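Print this page | E-mail this page

4. Recording examples in the simulator

Read section 3 first if you have not yet installed the Zisbridge recorder. The steps below assume the recorder is running and that the Hisa controller is plugged in and calibrated.

The block task needs 462 accepted examples before the first training run. One operator can usually record these over several sessions. Keep the same operator name for all of your sessions, spelled the same way each time.

4.1 Starting a session

1. Open the recorder and choose File > New Session.
2. Select the task "Red block" from the list.
3. Enter your operator name and a session number.
4. Set the episode limit to 2,000 time steps.
5. Leave background set to Plain. Textured backgrounds are used only for the evaluation set (section 6).
6. Press Reset. The arm and the block load in the overhead view.
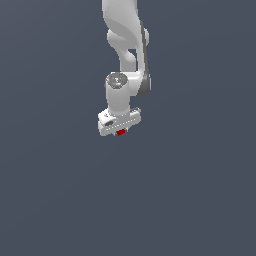
Figure 4-1. Overhead view with the red block directly under the hand.

Note: At the default zoom the block is small on the screen. Zoom with the scroll wheel if you need to. Zooming changes your own view only and has no effect on the recorded images.

4.2 Recording an episode

1. Press and hold the record button until the timer starts.
2. Move the hand over the block with the left stick. Use slow, steady movements.
3. Turn the wrist until the fingers line up with two opposite faces of the block.
4. Lower the hand and close the fingers with the trigger.
5. Raise the block and hold it still for 3 seconds.
6. Release the record button. The episode is saved as Unreviewed.

Caution: Do not press Reset while the timer is running. The episode will be lost and the session log will have a gap that has to be repaired by hand.

4.3 Marking episodes

Every episode must be given a mark before it can be exported. Play it back at normal speed and choose one of these:

Accept - the block was lifted and held for the full time.
Miss - the fingers closed or came down without the block between them.
Discard - controller fault, wrong task or an interruption.
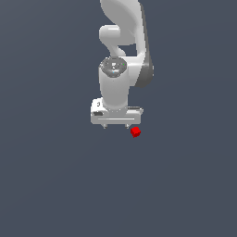 Do not delete misses. They are exported to a separate folder and used to train the success detector, so a clear miss is worth keeping. If you miss and then recover in the same episode, mark it Accept and tick the Recovery box. Use Discard only when the recording itself is at fault.

The overhead view makes it hard to judge height. If you can't tell whether the block is between the fingers or below them, switch to the side view in playback before you choose a mark. Episodes that are still unclear should be left Unreviewed and sent to Qistina Pasaribu, who handles second reviews.

4.4 Exporting

1. Choose File > Export and select the session.
2. Check that the Unreviewed count is zero, apart from any episodes sent for second review.
3. Select the Zulley format, version 14 or later. Older versions drop the wrist angle.
4. Press Export and wait for the log window to show "Complete" - large sessions can take several minutes.

Note: Exported sessions are locked. To change a mark after export, ask Teresa Sequeira to unlock the session, then export it again under the same number.

Go on to section 5, Checking your data.

Last updated: December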